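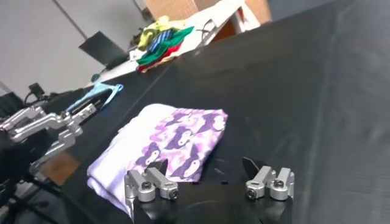
Frauke Steinbach starts laughing before I've finished my first question. I had asked her whether folding laundry was really the best thing to show people at an open day.

"It's the only thing to show them!" she says. "Everybody who walks through that door has folded a T-shirt. They've all got opinions. If I show them a robot putting a bearing in a housing, they nod politely and go looking for the sandwiches."

Steinbach runs the manipulation group at Grona, and for the open day in June she and her colleague Uwe Rieger had both doors of the lab propped open from nine in the morning. By the time they shut them again, 181 visitors had signed the book. I was number 18, and I stayed until they started coiling up the cables.

The folding program has a name, Zerier, which Rieger chose and declines to explain. ("It was late," is all I could get out of him.) It grew out of a project called Brevent, where the job was to lay flat sheets of cloth on top of one another. Shirts are a different animal. They have sleeves, they have necks, they slide about, and as Rieger points out, no two people take them off the same way.

"A box is a box from every side," he says. "You drop a shirt on a table and it has a new shape. Drop it again, new shape again. For years that was the reason everybody gave for staying away from it, and for me it was the reason to start."

To get to this point the team recorded 2715 folds, most of them guided by hand by people in the group. Rieger did a good share himself and says his own cupboards at home have never looked neater. Steinbach says she has seen those cupboards and would like that struck from the record.

What I hadn't expected was how much there is to talk about in the corners. The two arms have to agree on how hard to pull. Too little and the cloth sags in the middle, too much and one side slips away. Steinbach had a group of high school students try it with their elbows tucked in and only a finger and thumb on each hand, and suddenly they were all very respectful of the machine.

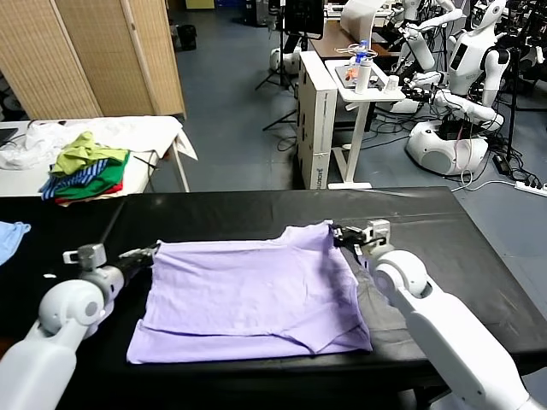

Both grippers on the lavender T-shirt at the Grona open day.

I ask about colour, having seen the bright heap waiting on the white table. Does a green shirt behave differently from a striped one?

"To your hands, no. To a camera, very much so," Steinbach says. "Stripes are lovely, they tell you where the cloth bends. Black on black, please don't." She pats the dark tabletop. "My mum asked why we don't just buy a nicer table. It's a fair question, and it's in the budget for next year."

The practice garments came from a thrift shop, 80 of them in one go, and the woman at the till wanted to know how many kids they had. Rieger told her two, both with very long arms.

So when can I have one at home? They both groan, having been asked this all day, but they answer it properly. Rieger would rather see it first in places with mountains of washing, such as care homes and small hotels. Azevedo, the partner firm on the project, has a trial laundry where Zerier will get its first proper run outside the lab. Steinbach is looking forward to it and is also a bit nervous.

"In here we know the light, we know the table, we know where the coffee is," she says. "Over there it'll be fitted sheets by the second day, I'm sure of it. Somebody will bring us a fitted sheet."

And can it fold one?

"Can you?" says Rieger.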